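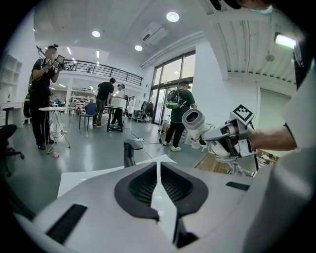 One forearm, two grippers and a white sheet.

# Castthorpe Paths

12 shares - 9 comments

A small dataset of walking and cycling routes that start at the gate of Castthorpe, a farm with guest rooms, and mostly come back to it. Kenneth Tolentino walked them. Mandla Mabuza rode the ones with wheels in mind and typed up both sets of notes, including the ones written on a feed bag.

## What's in it

- `routes.csv` - one row per route, with start, finish, surface and a difficulty grade
- `waypoints.csv` - 4,000 points, a good many of them gates
- `notes/` - plain text, one file per route, spelling as found

The Prora loop is the one guests ask for. It goes down through the orchard, along the stream and up the far side, where there is a bench facing a hedge. The Zamudio track is longer and better, and has far fewer takers on account of the hill.

## Difficulty grades

Grades run from 1 to 9. Kenneth grades by how much he felt like talking at the top. Mandla grades by gradient. Where they disagreed by more than 2 we kept both, in `grade_kt` and `grade_mm`, and you may pick whichever suits the people you are trying to persuade.

No route has been given a 1. Kenneth says he is saving it.

## Format

Times are in minutes, walking, without lunch. Distances are in kilometres. Surface is one of `lane`, `track`, `grass` or `mud`. Some rows marked `grass` were surveyed in July and should be read as `mud` for the rest of the year.

Files open in any spreadsheet. They also load into Prisum, our own map viewer, which draws the routes in brown because we chose brown early and then built everything else around it.

## Known problems

- The ford on the Zamudio track is listed as a bridge. There was talk of a bridge.
- Two routes share the name "Top Field". They are in different fields and neither is at the top.
- Waypoints under the beech wood wander about a bit. Follow the path instead.
- Opening hours for the café are Kenneth's recollection.

## Please don't

Use this for navigation in fog, or to settle a boundary dispute. We have had one request of each kind and turned down both.

## Licence and changes

Free to copy and change, with credit to Castthorpe Paths. If you print it for guests, print the notes as well, as they say where the bull is.

Last updated May 11, 2025: cycling times added for the Prora loop, one stile removed after the farmer removed it first.

Corrections are welcome in the issues tab. Give the route name and the nearest gate.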